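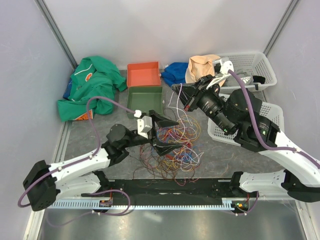

I have been putting off the wires since January. Every time I went near them I'd pull one out, three more would come along for the ride, and I'd decide that the kettle needed my attention instead. But I've done it now, or done most of it, and I've got opinions, so get yourself a drink.

For anyone new, I make little light-up things. Boxes, mostly, with a tiny bulb or two inside and a switch somewhere you'd like to find it. That means lengths of thin coloured wire, and thin coloured wire breeds. I bought some, I was given some, and then Slamet moved house and turned up with a carrier bag and a very innocent face. Slamet is my cousin and cannot throw anything away, but is quite happy for other people to store it. So that all went in with mine, and the whole lot became one heap. White, yellow, orange, red, blue, purple, brown. It's really rather pretty as heaps go! I can see why I left it alone.

Sorting got mixed up with clothes as well, which was my own fault. I'd started on a pile of odds and ends meaning to do it all in one go, so there was the green top with the orange round badge thing on it (white trim, I'm very fond of it, it does not go with anything I own), a couple of bits of blue, and a beige baseball cap. None of that belongs with wires. All of it ended up next to the wires. If you've ever tidied a room by carrying everything to one spot and then standing over it feeling a bit faint, you'll know the method.

**Clothes first**

I'd recommend clearing the cloth before you touch a single strand. Loose wire ends catch on fabric. I found this out with a jumper at Christmas and I still can't look at the left cuff. So the clothes get shaken, folded and put a decent way off, and you have a feel along the seams and inside the pockets while you're at it. I found a short brown wire down a sleeve once and I have no theory about that at all.

The cap I nearly gave away. I've been nearly giving it away for years. It's plain and beige and it makes me look like I'm about to tell you off for parking, but it's the only hat I have that stays on in the wind at Pistudholm, where we go walking when the weather's halfway kind. So it stays. Khairul says I could get a better hat. Khairul owns four better hats and loses them.

**The trays**

I've tried a fair few ways of holding the wire while I sort it. Jam jars look lovely on a shelf and are hopeless, as you can't get your hand in. Sandwich bags are fine until you want something quickly, and then you're opening every bag in the house. An egg box was Khairul's suggestion and I'll say no more than that.

What I've settled on is two plain rectangular trays, one a sort of salmon orange and the other olive green. Keep goes in the green one, and the orange one is for going. The colours don't mean anything clever, it's just that I needed to be able to glance over and know which was which without reading a label. I did write labels the first time round. They fell off in the bathroom cupboard, where the trays were living then, and I found one stuck to the bottom of a shampoo bottle weeks later saying KEEP. Which I suppose I did.

Stand them at the back, behind the heap, so you're pulling towards yourself and then reaching over to drop things in. I had them at the side to begin with and kept dragging the loose ends across the top of everything I'd already freed. Very annoying. You'd think I'd have moved them after the first time it happened and not the ninth.

**Getting into the tangle**

Right, so the heap itself. My instinct with any knot is to find an end and pull. Don't! You get one triumphant second where it slides, and then it bites down on everything else and you've made a proper knot out of what was only a muddle. Most of a wire tangle is just loops lying over other loops. It hasn't been tied by anyone, it's only been shoved about.

So spread it first. Flat hands, gently outwards, a bit like you're smoothing a pastry that's a bit too wet to roll. Lift the whole lot an inch, let it drop, spread again. It'll get wider and flatter and you'll start to see bits of daylight in it. I do this for a good five minutes before I try to take anything out, usually with the radio on, and it's the nicest part of the job by miles.

Then pick a colour. I start with yellow, as it stands out so well against the blues and purples. Find a yellow one near the top, follow it with a finger, and lift whatever's lying across it. You're moving the others off the yellow, if you see what I mean, and once it's clear you can pick it up from the middle and it'll come away quite politely. Middle, not end! The ends are where the little hooks and bends are.

White next, then orange, then red. I leave brown to last because I never want it for anything and it's easier to be patient with wire you don't care about when there's hardly any heap left. Purple's my favourite and I'm afraid I cheat and take purple whenever I see it.

As each one comes free, I give it a run between finger and thumb. If there's a kink I can smooth out, it's a keep. If it's been bent back on itself so hard that there's a pale line in the coating, it's going. If it's shorter than my hand it's going too, however nice the colour. I had to be firm about that, I'd been keeping tiny scraps "for testing" and I have never once tested anything with them.

**The bit where I counted**

I don't usually count things, but Khairul bet me a curry that there were more than 3000 wires in there, which was plainly silly, and I wanted the curry. So I made a tally on the back of an envelope as I went. The answer was 762. Not even close! I chose the prawn one from Sembiring, the little place past the chemist, and had an extra roti, and Khairul paid with very good grace and only mentioned it twice on the walk home.

It did take me 12 evenings, mind you. I wasn't at it all night or anything, I'd do a bit after tea and stop once I started getting cross. Getting cross is how you end up yanking. I'd say stop well before you think you need to, and throw a tea towel over it if the sight of it bothers you.

**Putting it away**

Once it was sorted I tied each colour in small bundles. I'd been using elastic bands, but they go sticky after a year or so and leave a nasty brown mark, so this time I used strips of old cotton sheet, torn thin. They hold well enough, they don't pinch, and you can pull one wire out of the bundle without undoing the lot. Twist ties would do too, only I object to keeping wire tidy with more wire. It feels like giving in.

The bundles are now lying in a shallow drawer, one colour after another, and I've opened it more often than I've needed to just to have a look. Slamet came over and opened it as well, took out a handful of red to admire, and put it back in with the blue. We're still speaking.

The rejects went to the collection point for electrical bits. It's worth asking at yours before you go, as ours will take loose wire but wants it in a bag with nothing else mixed in, and I'd have been sent home again with my orange tray if I hadn't rung up first.

**A few questions from last time**

Somebody wanted to know whether I'd use a sorter box with lots of small compartments. I had one, a Vosidia, which a neighbour passed on to me. Nicely made, but the compartments were sized for beads and I was coiling everything up tight to get it in, and tightly coiled wire comes out as a spring. It's got buttons in it now and we're both happier.

Somebody else asked about doing it on carpet. Oh, please don't. Get a hard flat surface, something plain, ideally a colour that isn't in your wire. A speckled grey does nicely. You want to spot a stray bit of brown before your foot does.

And to the person who asked what I did with the green top: it's clean, it's folded, it's back in the drawer, and I still haven't found anything to wear it with. I tried it with the mustard cords and Khairul asked if I was going to a match. Suggestions welcome in the comments.

Next up is the tin of screws, which Slamet has already offered to "add to". I've hidden it behind the flour.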